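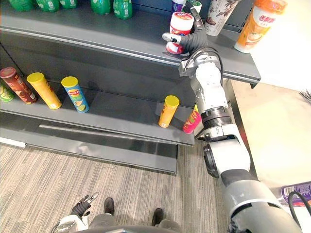
Right hand on the container, upper shelf, head camera view

Planner aborts near shelf lip
Posted by sopacua_user
With the Trullar planner, my arm stops when the hand holds a container close to the front rail. Padding is 7 mm, timeout 400 ms. Which one must I change?

clanddale22
Raise the timeout to 700.

cedwood_dev
First attach the grasped object to the hand in the planning model -- otherwise it is counted as an obstacle. Then try the padding.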